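The slow line to Wostitz

The train to Wostitz leaves from the far end of the station, past the bicycle racks and a kiosk that sells rolls with pickled cabbage. There are two carriages. I bought my ticket from the conductor, who wrote it out by hand and asked if I wanted the return as well. I said I wasn't sure when I was coming back. He wrote the return anyway and left the date blank.

I had been told to go by Irfan Cheema, who walked this valley end to end the year before last and still talks about the soup. He said to go in October, once the summer cabins are shut and the hotels drop their prices, and to sit on the left for the river.

The left side was full of schoolchildren. I sat on the right and looked at a quarry, then a great many apple trees, then a long wall. The children got off at Dultell, where the line bends, and after that I had my choice of seats and the river for the rest of the way. It is a brown, quick river with gravel banks, and there were men standing in it up to the thigh, fishing.

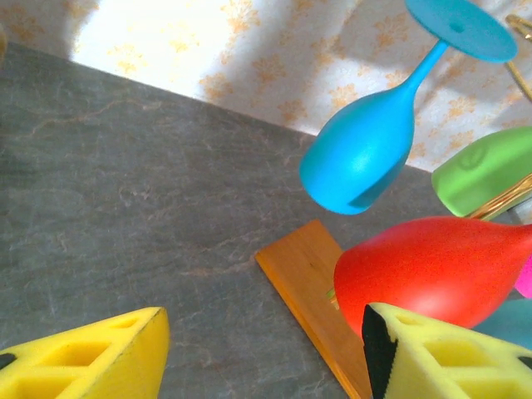 Wostitz has one main street, which climbs from the station to the church and then gives up and becomes a footpath. My guesthouse was halfway. The owner's son carried my bag up two flights and showed me how to work the shower, which needs the basin tap to be running before it will give any hot water. Dinner was at seven. There was no menu. I had barley soup, then trout with potatoes, then a plum dumpling the size of my fist, and went to bed at half past eight.

The other guests were Kenta Higuchi and Takumi Amano, two friends from Nagoya on a month of small railways. They had already done the branch up to Skomance and thought I should see it. Higuchi lent me his map, which had every station underlined in green and the ones with a decent café underlined twice. Skomance had a double line.

It also had fog. I walked from the halt to the village by following a fence, and could hear cowbells a good while before I saw any cows. The path to the lookout was closed for repairs to the steps, so I went to the café instead and had coffee and a slice of poppy-seed cake. By the time I had paid, the fog had lifted enough to show the lower half of the mountain. I took the long way back to the halt, through beech woods, and had to run the last stretch for the train.

If you go, bring cash. The guesthouse doesn't take cards, and the machine by the church was out of order both days I was there. Walking boots are worth the space in your bag, as the paths hold water well after the rain stops. The last train down leaves Wostitz at ten to seven, and the conductor does accept a return ticket with no date on it.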